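## Bavmont Wool Darning Kit

I put the first of these together for my sister's hiking socks, and then her whole walking group wanted one, so now it's a proper product with a proper box! You get a beech darning mushroom, 2 long needles with big friendly eyes, a threader, and 5 cards of wool-nylon yarn in the Sondness colors (oatmeal, moss, rust, navy and a gray that goes with almost 100 percent of the socks I've ever owned).

The yarn comes from a small mill in Dullport and I've been buying it for years. It's thin enough for dress socks — double it up for boots.
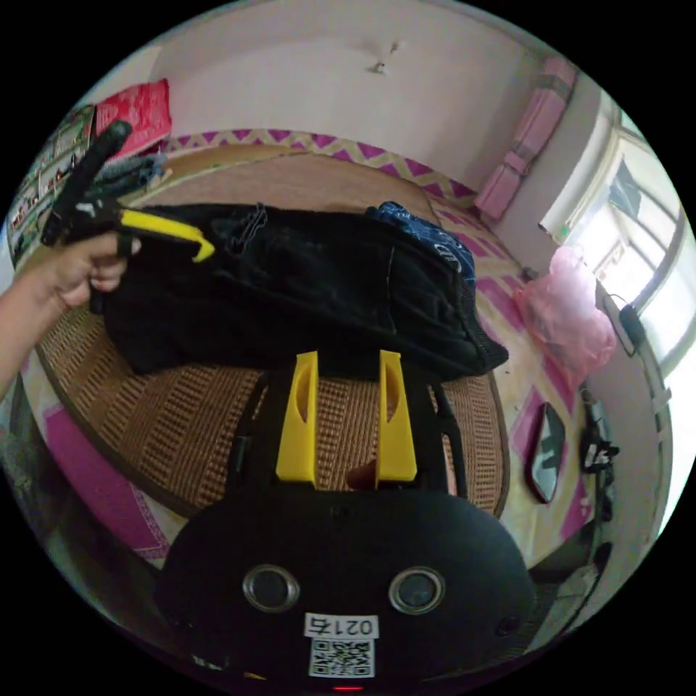

Yarn color is where people get stuck, and they write to me all the time asking if the mend has to match. It doesn't! I love a loud patch on a dark sock. Think of bright yellow against black, like the fingers and body of that gripper, and you've got the look I wear on my own heels. If you'd like that, pick the Engelbrecht card set at checkout (same price, much brighter shades).

Wash your mended socks cool and dry them flat. The mushroom likes a little beeswax now and then. Refill cards are sold singly, and new colors go up in July.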